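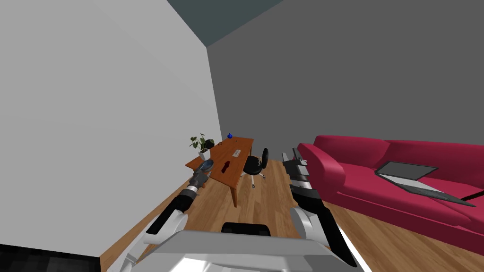
News > Crafts > Courses and Workshops

Print this page | E-mail to a friend

Zesier opens paper marbling course in Tomurgate

Zesier, the paper craft studio, will start a new course in traditional paper marbling this November in Tomurgate. The course is made for adults who have no experience with marbling, and it runs for six evenings.

Each group has a maximum of eight participants. In the first evenings they will learn to prepare the thickened water, to mix the colors and to make the simple stone pattern. Later they continue with combed patterns and flowers – these need more patience and a steady hand. In the last evening every participant will bind a small notebook, with a cover from his or her own marbled paper.

The brushes and pigments are supplied by Gökçe, a small workshop which makes tools for marbling. The paper comes from the Karnon mill and is heavy enough to stay flat after drying.

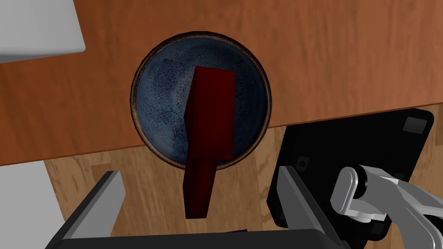 Wooden table and plank floor.

Last spring Zesier offered a short trial of this course, and roughly 400 sheets were made by the participants. A selection of 16 sheets will be shown in the window of the studio until the end of the course.

Participants do not need to bring any material, only an apron and old clothes. Evenings begin at 6 p.m. Registration is open now at the studio desk, and places are given in the order of registration.

Shares: 16 | Comments: 0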